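# Bimanual dish wiping: left arm stutters when the right arm starts moving

**tarn_offset** wrote on 2021-07-27:

Two arms on one rail, one host PC, Buvik control stack on both. The task is washing up on a table. The left arm handles the sponge, the right arm handles plates. Each arm runs fine alone. When both move, the left one stutters.

What I mean by stutter: the commanded joint positions look smooth in the log, but the measured positions show small steps, and I can hear it in the elbow. It starts when the right arm leaves its hover pose and ends when the right arm is parked again. Scrubbing in between goes bad enough that the sponge skips on the tray.

Setup:

- one process per arm, each with its own bus adapter
- a third process that runs the policy and sends action chunks to both
- Kasprzak planner for collision checks between the arms
- stock kernel, no realtime patch

I have swapped the bus adapters, swapped the USB ports and re-crimped the two longest cables. No change. Before I start replacing hardware I would like to know if anyone has seen this with two arms on this stack.
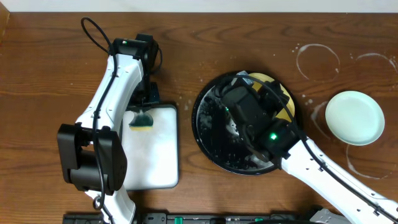
The policy sends 38 steps per chunk. The arm processes interpolate between steps and I have not touched the interpolation code. Control gains are the defaults on the left arm. On the right I lowered the wrist gain because it was buzzing when it held still over a plate.

---

**mudflat**:

Which process calls the planner? If the collision check is in the same thread as the arm loop you will see exactly this. The check is cheap when one arm is parked, because most link pairs get pruned by distance. Once both arms are over the middle of the table nothing gets pruned and the loop runs late.

---

**tarn_offset**:

The left arm process calls it. I put it there because the left arm is the one that yields if there is a conflict. It's in the same thread as the loop, yes.

---

**mudflat**:

Then that's my bet. Move it out. The arm loop should read a flag or a speed limit that something else writes. It shouldn't wait on geometry.

---

**oldbushing**:

I'd check power before rewriting anything. Two arms on one supply, the second arm starts to move, the first one sags. Same symptom. The elbow is where you'd hear it too, that's the joint carrying the most load on an arm reaching out over a table.

---

**tarn_offset**:

Separate supplies. I logged bus voltage on both arms during a full run and the left one is flat. I should have put that in the first post.

---

**oldbushing**:

OK, then I withdraw power. I would still look at the cable where it crosses each joint. A connector that is fine at rest can drop packets when the link swings.

---

**quillback7**:

Dropped packets would follow the left arm's own motion. He says it follows the right arm. I agree with mudflat that it's timing, but I don't think moving the planner is the whole fix. Log the loop period first. Don't log the average, it will look fine. Log the worst period in each second and plot that against the right arm's joint speed.

---

**tarn_offset**:

Did that. Left arm loop is meant to run every 3 ms. With the right arm parked the worst period is under 4 ms. With both arms over the table it goes up to 88 ms, in bursts. The bursts line up with the planner calls. So mudflat is right about where the time goes.

What I don't follow is why the measured position steps instead of just lagging. If the loop is late the arm should hold the last target, then catch up.

---

**quillback7**:

Because it catches up in one go. Look at how the interpolator picks its point. I think it takes wall clock time, finds where it should be in the chunk, and sends that. After a long gap the next target is a long way off and the position controller jumps to it. Your log of commanded positions is probably written by the policy process, so it shows the chunk and not what went out on the bus.

---

**tarn_offset**:

You're right, it is written by the policy process. I've added a log line right before the bus write and the steps are in the commands too. That's half a day of looking at the wrong plot.

---

**mudflat**:

Everyone logs the wrong side of the interpolator once. Two changes then:

1. Collision check in its own process. It publishes a speed scale between 0 and 1 to both arms.
2. Clamp the target change per tick in the arm loop, whatever the clock says.

---

**sixbar_linkage**:

I disagree with 2 as a default. If you clamp, the arm falls behind the chunk and stays behind until the next chunk arrives. On a contact task that matters. The sponge is pressing on the tray, the target is moving along the surface, and now the arm cuts the corner between where it is and where it should be. You get a clean-looking trajectory with the wrong contact force.

I'd rather stop time. Keep a chunk clock that advances by a fixed amount per tick. If a tick is late, the chunk clock is late too, and the path stays the same shape.

---

**mudflat**:

That works for one arm. With two arms sharing a chunk they drift apart, since each has its own late ticks. If the right arm is holding a plate while the left one scrubs it, you care about that.

---

**sixbar_linkage**:

So share the clock. One writer, both arms read it. The speed scale from the collision process can act on that same clock, and then slowing down for a near miss and recovering from a late tick are the same mechanism. We run it like this in the Clarkau rig code and it has been dull to maintain, which I mean as praise.

The clamp is still worth having as a safety limit. Set it well above normal motion and make it raise a fault when it trips. I object to using it as the thing that smooths your motion.

---

**mudflat**:

Fine with that. A clamp that faults is what I'd want anyway.

---

**halfduplex**:

Separate question. Is the collision model really that expensive? Two arms and a table is a small problem. What are you checking against?

---

**tarn_offset**:

Full link meshes from the vendor, plus the rail, plus the table. The grippers are the detailed CAD export.

---

**halfduplex**:

Replace the lot with capsules. One or two per link, three for each gripper. The detailed meshes buy you nothing at the margins you're running on a table task. The gripper CAD probably has every screw thread in it.

Add one capsule for each cable loop if it stands out from the wrist. People leave those out, the checker says clear, and the other arm snags the cable.

---

**oldbushing**:

Seconding the cable capsule. I'd make it fat.

---

**quillback7**:

Also check that the planner isn't treating contact with the tray as a collision and backing off. That would give you a speed scale that flickers every time the sponge touches down, and you'd be chasing a second stutter after fixing the first. Gripper against table should have its own margin, smaller than arm against arm.

---

**tarn_offset**:

It was. The table and both grippers were one group with one margin. I've split them.

Status so far. Capsules are in, gripper meshes are gone. The planner call dropped enough that the worst loop period is 9 ms even with the check still in the arm thread. The stutter is much smaller but I can still hear it. Collision process is next, then the shared clock.

---

**mudflat**:

Pin the arm processes to their own cores while you're in there, and keep the policy process off them. If inference is using CPU threads for image preprocessing it'll take whatever core it likes.

---

**sixbar_linkage**:

And use shared memory for the clock. Don't send it through the message layer. You'd be adding the jitter back in.

---

**tarn_offset**:

Shared clock is in, collision check is in its own process and publishes the scale. Arm processes pinned. I ran 800 chunks with both arms working over the table and the worst left arm period was 3.4 ms. Measured position on the left elbow now follows the command with a small constant lag and no steps. The fault clamp didn't trip.

One thing still open. When the speed scale drops to 0 and comes back up, the right arm overshoots a little as it restarts. I think it's the lowered wrist gain. The left arm doesn't do it.

---

**sixbar_linkage**:

Could also be the scale jumping. Rate limit it on the way up and leave it free on the way down, so stopping is still immediate. Try that before you touch the gain.

---

**quillback7**:

I'd do the gain first. You changed one arm and that arm overshoots. Put it back to default, accept the buzz for one run, and see.

---

**tarn_offset**:

Default gain: overshoot is smaller but still there. Default gain plus rate limit: gone. Lowered gain plus rate limit: gone as far as I can tell from the plot, and no buzz, so I'm keeping that pair.

I'll clean up the clock code and put it in the Zikcombe branch with the capsule files. The capsule dimensions are for our arms, so measure yours before using them.

---

**halfduplex**:

Please include the script you used for the worst-period plot as well. I have a single arm that's doing something odd and I've only ever looked at the average.

---

**tarn_offset**:

Will do. It reads the arm process log and needs the timestamp taken right before the bus write — if you have the older logger you'll have to add that line yourself.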